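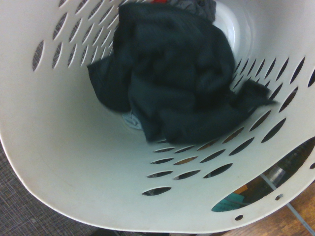

cornersfolded wrote:
Fine, but who gets the hours back? We were told the same thing when the tablets came in, and the only thing I got back was a tablet to carry.

mopandbucket_62 wrote:
Fair question, and I asked it at the briefing. For anyone joining from the other thread: I'm housekeeping at Burnerden, long-stay serviced lets, 689 beds over two sites. Linen goes out to Gough as it always has. What's changing is personal laundry, the stuff guests pay extra to have collected off the bed and done for them. The plan is that an arm picks it up and puts it in the basket while one of us does the bathroom.

The answer on hours was that they would be "redistributed". I wrote that down so I could look at it later.

cornersfolded wrote:
Redistributed to whom?

mopandbucket_62 wrote:
To the rota, apparently. The rota has done very well out of this.

To be fair to it, the arm isn't daft. It goes for one thing at a time, straight down, like somebody picking up a dead mouse. I can clear a bed in one armful with a pillowcase between my teeth, so my pride is intact for now. My back is another matter. Eighteen years of leaning over mattresses and I'd let a vending machine do it if it offered. 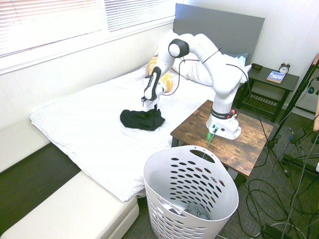 The part I didn't see coming is how much of the job turns out to be setting up for it. Basket has to be near. Cables have to be where you won't put your foot through them. You can't fling the duvet about while it's working. I used to do a room in whatever order I fancied and now I do it in the order that suits the colleague with no legs.

valet_parking_only wrote:
Bit gloomy this. We had sorting machines put in at the plant where I work, in May last year, and the moaning was exactly the same. Six months on you couldn't have prised people off them. Nobody wants to go back to lifting wet sheets by hand. Give it a chance.

cornersfolded wrote:
How many of you were there before the machines and how many after?

valet_parking_only wrote:
Some people took the package. It was a decent package.

cornersfolded wrote:
Right.

valet_parking_only wrote:
That's not an argument, that's just a full stop. The ones who stayed got a pay grade out of it. I did.

mopandbucket_62 wrote:
You're both describing the same meeting, I think, from different chairs.

Our lot have said no jobs go. They've also said teams of 4 will be "reviewed", and I've been reviewed before. But I don't want to pretend it's all bad. Two of the younger ones have been put down for training on it and they're keen. They log every room in Prisier now, what was picked up, what wasn't, what had to be done by hand. It's more interest than management has shown in a dropped sock since I started.

What bothers me is the checking. When I pick up someone's jumper I'm feeling for a pen in the pocket, an earring, a tissue that's going to ruin a dark wash. I don't know I'm doing it. I tried to explain this at the briefing and was asked whether it was in the procedure. It is not in the procedure.

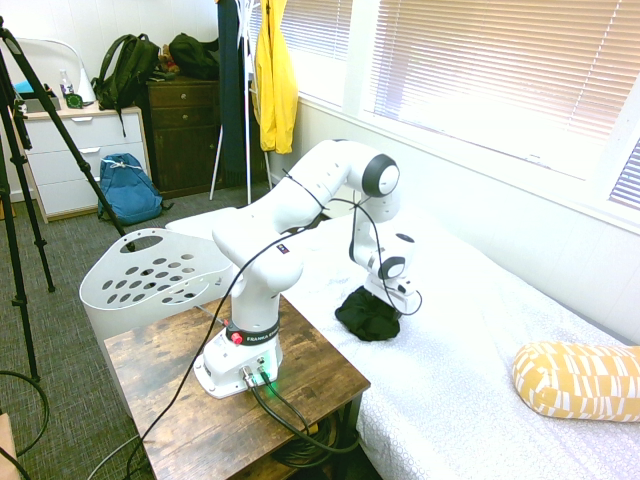
So I've asked for pocket checks to be written in as a proper step, done by a person, with minutes against it on the rota. If they want it done, it's time, and if it's time, somebody gets paid for it. I got a nod. I'm treating the nod as binding.

cornersfolded wrote:
Get it in an email.

valet_parking_only wrote:
Agree with the above, for once. Ours was verbal and it took the union 4 goes to get it honoured.

linen_and_on wrote:
Lurker here, Skimville site. We've been told we're next. Do guests mind? I'd feel odd about a machine handling my smalls.

mopandbucket_62 wrote:
One lady asked if it could be sent instead of me, as it wouldn't look at her books. I don't look at her books. (She's on the third one in the series and it's not the best.)

Most of them just want to know if it does ironing.

linen_and_on wrote:
Does it?

mopandbucket_62 wrote:
No. I've been told that's me.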